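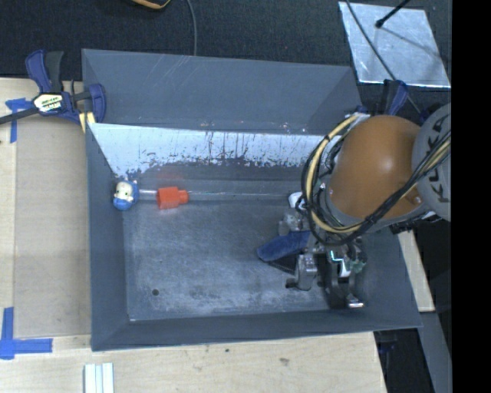

1/ Bin picking, planner rewrite

The new planner for the metal bin cell is merged into the Damgaard branch as of 8/13/19. A few notes on what changed, mostly for people who asked in July.

2/ The old version planned to a grasp pose and then checked the bin walls. With sloping sides that threw away a lot of good grasps near the edge. Anything lying up against the left wall, like the toy figure, was nearly always rejected.

3/ Now the walls go in as planes at the sampling stage and the wrist angle is left free within 20 degrees. The planner picks the tilt itself. Planning time went up a bit. I can live with that.

4/ The cables were the other problem. Our collision model had the arm and the gripper and nothing else, but the bundle loops out well past the orange cover. I've added it as three fat capsules. Crude, and it makes the far right of the bin harder to reach, but it no longer plans straight through its own wiring.

5/ Perception: bare metal is still a pain. The floor is scuffed and shiny, and a red part gives you a faint red patch on the metal next to it. Zuner (our segmentation node) used to return that patch as a second object. It now drops any mask with no height above the fitted floor plane.

6/ That filter also drops very flat things. Known issue, ticket is open. Don't use this branch for washers or card.

7/ Test set was 2,987 logged scenes replayed offline, then 100 live picks. Offline, 17 scenes still come back with no plan at all. Most of those are objects tight in a corner — I haven't looked at every one yet.

8/ If you move the bin, redo the calibration. Ours is clamped to the table and there's blue tape on the wood, but the wall planes are read from a config file and nothing checks them at start-up. I'd like to fit them from the depth image. Not done.

9/ Config keys have changed, so old Trirkuvberg files won't load. There's a conversion script in tools. Run it once and check the gripper offset by hand, as the sign has flipped.

10/ Next up is regrasping for long parts.

Recent posts
Jondon 0.4: what broke
Logging joint torques without filling the disk
Hand-eye calibration, second attempt
Why we replay scenes offline first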